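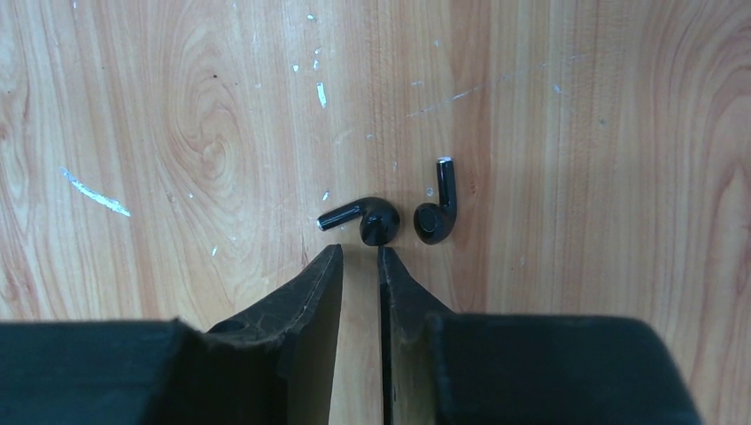

Nattawut Nakpan

Lecture notes, part 3: Learning from demonstrations when the parts are small

These notes go with the third lecture of the block on imitation learning. They cover the earbud task, the way the policy was trained, and what the ablations showed. The reading is the Marín chapter on action chunking. Skip the section on mobile bases; we don't use it.

Where we left off

Last time we trained a policy by plain behavior cloning on the block-stacking data. At every time step the network saw the current images and joint positions and put out one action. It worked on the training layouts and fell apart on new ones. The reason was compounding error. A small mistake at one step puts the arm in a state that is slightly unlike anything in the data, the next prediction is a little worse, and so on. With a stack of large blocks you can get away with a few millimeters. With earbuds you can't.

The task

Two arms work at a wooden table. The parts are a pair of black wireless earbuds and a white charging case. The full task is to pick up the case, open it, pick up each earbud and seat it. We treat this as one long task with one policy and no hand-written switching between stages. Several of you asked in the last session why we don't split it up. We did try, and the numbers are further down.

Three things make the task hard.

First, the earbuds have an awkward shape. A stem and a rounded head don't give two flat parallel faces, so a pinch grasp that is a bit off will roll the part or push it away. The orientation of each earbud on the table also varies, and the two are often close together. A gripper coming in for one can bump the other.

Second, the surfaces are glossy. Highlights move as the wrist camera moves. Anything that depends on a clean depth reading does badly, which is why the method uses color images only.

Third, both arms matter. One gripper has to hold the case steady while the other works near it, and each arm hides part of the table from the other arm's camera.

Data

All demonstrations were collected by teleoperation on the Jarnach setup, with a leader arm for each follower arm. The operator moves the leaders by hand and the followers copy. We record joint positions for both sides plus the camera streams. The actions used for training are the leader positions, and this is worth understanding before you start the homework. When a gripper closes on an object, the follower stops at the object but the leader keeps going a little. The difference between the two is what produces squeezing force. If you train on follower positions, you throw that away and the policy learns to touch things without holding them.

The final set has 1,774 demonstrations. Start positions were drawn from a printed list so that operators would not drift into placing the parts where they found them easiest. Failed attempts were kept if the operator recovered and finished. They were dropped if the operator gave up.

A word about recoveries. In an early version of the data we removed every episode with a missed grasp, thinking that clean data would be better. The policy trained on that set had no idea what to do after a miss. It would close on air, lift, and carry nothing over to the case. Putting the recoveries back fixed most of this.

Method

The policy predicts a chunk of future actions instead of a single one. Call the chunk length k. For the main results k = 50. At each time step the network takes the current images and joint positions and returns the next k target positions for both arms.

Chunking helps in two ways. It cuts the number of decision points in an episode, so there are fewer places for errors to pile up. It also deals with pauses. Human operators stop and think, usually just before a grasp, and during a pause the observation barely changes. A one-step policy that sees a still arm tends to predict that the arm stays still, and then it never leaves. A policy that has to predict a whole chunk is more likely to include the motion that ends the pause.

The cost is that the arm reacts late. If you run all k actions open loop, anything that happens in between is ignored. The usual fix is to query the network at every step and average the overlapping predictions for the current time. Write a(t, i) for the action for time t predicted at time t – i. The executed action is the weighted mean over i, with weight exp(–m * j), where j = 0 is the oldest prediction still in the buffer. A small m means newer predictions get taken in faster. Check this for yourselves, as people often get the sign backward.

The network is an encoder-decoder transformer on top of a convolutional image backbone. It is trained as a conditional VAE: during training a second encoder sees the true action chunk and compresses it into a latent z, and at test time z is set to zero. The loss is L1 on the actions plus a KL term. L1 gave more precise grasps than L2 on this task, which matches what the Marín chapter reports on theirs.

Wrist cameras

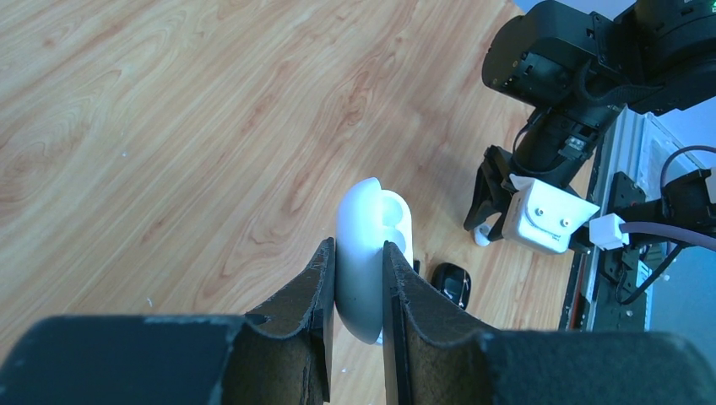 Does the policy need an overhead view at all, if each wrist camera can see its own fingers and a good part of the other arm? In the Fundico reading group the answer given was no, and the argument went that a fixed camera only teaches the network the layout of one particular table.

I think that is half right. We ran the comparison. Taking away the overhead camera lowered the rate of finding the first earbud, mainly when it started far from both grippers. Once a gripper was near the part, the overhead camera made almost no difference. Taking away the wrist cameras was much worse. Most of those runs failed at the first grasp.

So the two views do different jobs. The overhead view gets the arm to the right area and the wrist view does the close work. If you can only afford to calibrate or clean one kind of camera before a run, make it the wrist cameras.

There is a fair point in the remark about layout, though. We moved the whole rig to a different bench in January and the policy with the overhead camera lost more than the one without. Varying the overhead camera position slightly during collection would probably help. That has not been tested here.

Results

The full policy reached 98 percent success on the case pickup. Seating the earbuds is where the failures are. The second earbud fails more often than the first, for two reasons that show up again and again in the recordings. Either it was nudged during the first pickup and now lies in a position that is rare in the data, or the case has turned slightly in the holding gripper and the recess is no longer where the arm expects it.

Splitting the task into three separately trained stages did worse than the single policy. Each stage was good when started from its own demonstrations, but the end of one stage did not match the start of the next closely enough. This is the same distribution problem from the stacking lecture, only moved to the seams.

On chunk length: k = 1 is plain behavior cloning and almost never finishes. Success goes up steeply as k grows, levels off near the value we use, and comes down again for very long chunks. Expect a curve like this on your own task, but don't expect the peak to be in the same place. It depends on the control rate and on how fast the operator moves.

Things to be careful about

Look at the gripper pads before each session. The friction changes as they wear, and a policy trained on one surface may slip on another. Note any pad change in the log.

Validation loss is a weak guide to success rate. Two checkpoints with nearly the same loss can behave very differently on the table. Train longer than the loss curve suggests and test several checkpoints on the real arms.

When you report a success rate, say how the start positions were chosen and who reset the table. If the same person resets and scores, say that too.

For the homework

Use the smaller set on the course drive, under Feltunberg. Train with two chunk lengths of your choice, with and without averaging, and plot the commanded position of one gripper over a full episode for each. Mark where the operator pauses in the demonstration nearest to your start position. Write half a page on what the policy does there.

Part 4 starts with diffusion policies. Read the first two sections ahead of time and bring questions about the noise schedule.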